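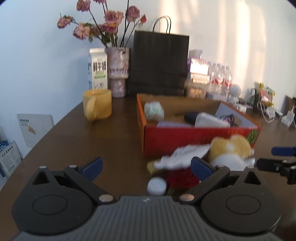 **Robotics Bench, Stundholm Shared Workshop**

# Flarnero

Flarnero is a pair of hand-held grippers and the pile of recordings we've made with them. You hold one in each hand, you tidy a table, and everything the fingers did gets saved so a small arm can have a go at learning it later. We build them at the bench and take them home to people's real tables, and it has been the most fun project this bench has had in ages!

This README covers both halves: how to build a gripper, and what's in the data. If you only want the data, skip down to **Data card**.

## Status

- Grippers: working, left and right. Third set of finger links in testing.
- Recordings: 3308 clips, checked and labelled.
- Training code: lives in its own repo, still messy, ask Octavio.
- Arm mount: in progress (see **Known problems**).

## The gripper

Each gripper has a ribbed centre plate with a bulky rounded housing either side of it. Two finger links come off the plate on big silver pivot screws and swing outward, with a navy blue pad with black edges at each tip. The smaller silver pins further up hold the upper joints. The camera rides on the gripper and looks out past the fingers, so the view always has the plate along the bottom and both pads in it. We love this view. You can tell at a glance what the fingers are up to, and the model gets the same look at the job that you do when you scroll through the clips.

Left and right gripper run the same firmware. The only thing that changes is one line in `config/hand.toml`:

```
hand = "left" # or "right"
```

Get this wrong and the recordings will look perfectly fine until you try to pair them. Trilok lost an evening to it, and now the start-up script prints the hand in very large letters.

### Tools

- a screwdriver that properly fits the pivot screws (please, not the chewed one from the blue drawer)
- small pliers for the pins
- a flat file
- thread locker
- the Pacheco jig

The Pacheco jig is the flat block hanging over the bench with the two posts sticking out of it. It holds the plate square while you fit the links. You can do without it, but the fingers tend to meet a bit crooked and you'll be back in here filing.

### Putting one together

1. Clean up the plate. Run the file lightly along the edges and leave the ribs alone.
2. Sit the plate on the jig and push it down until it stops.
3. Fit the two finger links with the pivot screws. Tighten until the link just stops flopping, then back off a touch.
4. Press in the upper pins. They should go in with firm thumb pressure and a bit of swearing.
5. Fit the pads. Close the fingers slowly and look from the side. The two faces should touch along their whole length.
6. Open and close it 100 times by hand. Seriously. It beds the joints in, and a loose screw will show itself well before you've finished.
7. Take the pivot screws out one at a time, add a dab of thread locker, put them back.
8. Mount the camera and plug it in. Run `tools/look.py` and check that both pads are in view with the fingers wide open.
9. Run `tools/zero.py` with the fingers fully closed, then again fully open.

Do the whole thing over for the other hand.

### Feel

This is the part we've fussed over most. A gripper that's too stiff makes people squeeze everything like a stress ball, and then the clips are full of squashed cartons. One that's too loose drifts shut on its own. Ours now has a nice light action that you forget about after a couple of minutes, and new people pick it up quickly. If yours feels gritty, take the pins out and look for shavings.

## Recording a session

Use a real table. Our early clips were all shot on the bench with a few coloured blocks, and the results were useless anywhere else. Home tables are much better: an open box with odds and ends in it, a mug with its handle pointing some awkward way, milk still out, flowers in a vase, a soft toy, bottles and chargers lined up along the wall. Leave it how you found it. Sun on the wall is fine too.

- Start both grippers, wait for the beep from each.
- Hold them up together and open the fingers wide. The pairing script uses this to line up the two recordings.
- Say the task out loud, e.g. "toys into the box".
- Do the task at an ordinary pace. No slow motion, no showing off.
- Finish with the fingers open and both hands still for a breath.
- Press stop on the left gripper first, then the right.

Dropped something? Keep going and pick it up. Those clips are gold for training, and we tag them `recovered`. Please don't delete them.

Vases and full drinks are there as things to work around. The task list never asks anyone to lift one — we'd like to keep getting invited back.

## Data card

### What's in it

3308 clips, each one a single task from the open-finger start to the open-finger finish. They come from 16 tables, all in homes or at the workshop kitchen, and were recorded by members of the bench. There are 70 task phrases in `tasks.txt`, from easy ones ("mug next to the carton") to properly fiddly ones ("cable into a loop, then into the box").

Per clip you get:

| File | What it holds |
|---|---|
| `left.mp4`, `right.mp4` | video from each gripper |
| `fingers.csv` | how far open each gripper is, over time |
| `motion.csv` | hand movement, over time |
| `task.txt` | the phrase that was said |
| `tags.txt` | anything worth knowing, one tag per line |

### Tags

- `clean` — task done in one go
- `recovered` — something slipped or fell and was fixed
- `bailed` — gave up before the end
- `glare` — strong sun or lamp light in view
- `blur` — fast movement, small objects hard to make out
- `one_hand` — only one gripper touched anything

A clip can carry several. We went back and forth on whether `blur` clips belonged in the main set and decided to keep them. Hands move, and an arm camera will blur as well.

### How it was checked

Trilok Uniyal watched the left recordings and Octavio Cárdenas the right, then they swapped every clip where the tags didn't match. Arguments over `clean` versus `recovered` were settled in favour of `recovered`. Spelling in the task phrases was tidied by hand.

### Converting

`skidbridge` is our little converter. It takes a folder straight off the grippers, pairs left with right, trims both ends and writes out the layout in the table above.

```
skidbridge pair raw/ --out clips/
skidbridge check clips/
```

`check` is chatty. Read what it says! Most of its warnings are about a missing open-finger start, and you can fix those by giving the start time yourself:

```
skidbridge pair raw/ --out clips/ --start-left 4.5
```

### What it's good for

Two-handed tabletop tidying with small household things, seen from the hand. It's been brilliant for learning when to close the fingers and when to let go. We've also used it just to find out which objects people avoid picking up, and that changed how we shaped the pads.

### What it's not good for

- Anything heavy. Nobody lifted much more than a full carton.
- Reading labels. Print on packaging turns up in plenty of clips, in more than one language, and much of it is blurred.
- Floors, shelves, sinks. Tables only, for now.
- Force. There is no force sensor, only how far open the fingers are.

### Privacy

Homes are full of paper. Letters, school notices and printed sheets end up in view whether you mean it or not, so each host gets to look through their own clips before they go in. If you hosted and you've since spotted something you'd like gone, message the bench and we'll pull the clip. Sound is used to get the task phrase and then thrown away.

## Known problems

- The right gripper's cable catches on a watch strap. Wear your watch on the left or take it off.
- `tools/zero.py` doesn't notice if you run the two steps in the wrong order.
- When the hands get close together, one gripper wanders into the other's view. Pairing copes, but the object labeller sometimes calls a finger pad an object.
- Arm mount: the bracket flexes when the arm stops suddenly. Octavio has a stiffer version drawn up and we plan to cut it in May.
- Soft toys. The pads grab the fur nicely and then don't want to let go. Ideas very welcome.

## Joining in

Come by the bench any evening the lights are on. You don't need to know any robotics, and the best tidier we've got came in to fix a toaster. If you'd like to host a table, even better. Tell us which surface it is, whether there's a power point close by, and whether the cat is likely to help.

Pull requests are good too. Keep them small, run `skidbridge check` first, and put any new task phrases at the bottom of `tasks.txt` so the numbering doesn't shift.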